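Fórum de Ultrassonografia - Casos e dúvidas
Tópico: Nódulo palpável na parede abdominal, dor cíclica - ajuda com o laudo

marlene_us
Boa noite, colegas. Paciente feminina, 40 anos, uma cesárea prévia. Refere caroço doloroso perto do canto esquerdo da cicatriz, percebido há meses, que piora no período menstrual. Ao exame, nódulo endurecido, pouco móvel, sem alteração da pele. Na ultrassonografia com sonda linear vi uma imagem hipoecoica, de contornos irregulares, medindo 27 mm no maior eixo, junto à aponeurose do reto abdominal. Doppler com pouco fluxo na periferia. O cirurgião que encaminhou escreveu "granuloma de fio?" no pedido. O que vocês colocariam no laudo?

rtavares
Endometriose de parede. Dor cíclica mais cicatriz de cesárea já dá quase o diagnóstico. Eu escreveria isso como primeira hipótese e sugeria ressonância.

Hwang_radio
Concordo que é a primeira hipótese, mas a dor cíclica não aparece em todos os casos e granuloma de fio também dói. Chegou a ver alguma linha hiperecoica no meio da lesão? Fio de sutura costuma aparecer como duas linhas paralelas, curtas.

marlene_us
Procurei e não vi. A imagem é heterogênea, com uns pontos ecogênicos espalhados, mas nenhuma linha.

Kyung-tae Sun
Trabalho só com parede abdominal e partes moles, então deixo o meu roteiro. Primeiro, sonda linear de alta frequência, com bastante gel e pouca pressão. Se apertar demais, o fluxo periférico some e a lesão parece menor do que é. Depois peço à paciente para contrair a parede, levantando a cabeça da maca, e vejo se o nódulo se move com o músculo ou com o subcutâneo. 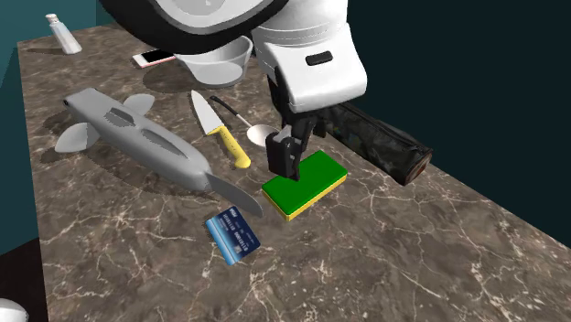 Em seguida repito tudo com Valsalva, em pé se for possível. Já recebi paciente com "endometrioma" no pedido que era hérnia incisional pequena com gordura dentro, e deitada não se via nada. Por fim, meço nos três planos e descrevo a relação com a aponeurose. Para o cirurgião, saber se há invasão do músculo muda o tamanho da ressecção e a necessidade de tela.

rtavares
O Valsalva em pé eu não faria numa lesão sólida e fixa como essa. Toma tempo e não muda a conduta.

Kyung-tae Sun
Leva um minuto. Na hérnia encarcerada o conteúdo também pode parecer sólido e fixo. Prefiro fazer.

dr_flunik
Tumor desmoide também entra na lista. Mulher nessa faixa, cirurgia prévia, lesão junto ao reto. A ressonância ajuda, mas para mim o caso pede biópsia com agulha grossa antes de operar.

Hwang_radio
Aí discordo. Com história típica, muitos cirurgiões operam direto com margem e mandam a peça para a patologia. Biópsia eu deixaria para quando a imagem não fecha.

dr_flunik
Se for desmoide, a conduta inicial pode ser só observar. Operar sem saber é um problema. Mas entendo que depende do serviço.

marlene_us
Obrigada a todos. Laudei como lesão sólida em contato com a aponeurose, a considerar endometriose de parede, com desmoide e granuloma como diferenciais, e sugeri ressonância. A paciente volta na sexta-feira e vou repetir o exame com Valsalva - em pé também, rtavares que me perdoe. Posto o resultado quando tiver.

rtavares
Perdoada. Põe também em que dia do ciclo ela estava em cada exame, que quase sempre falta no laudo.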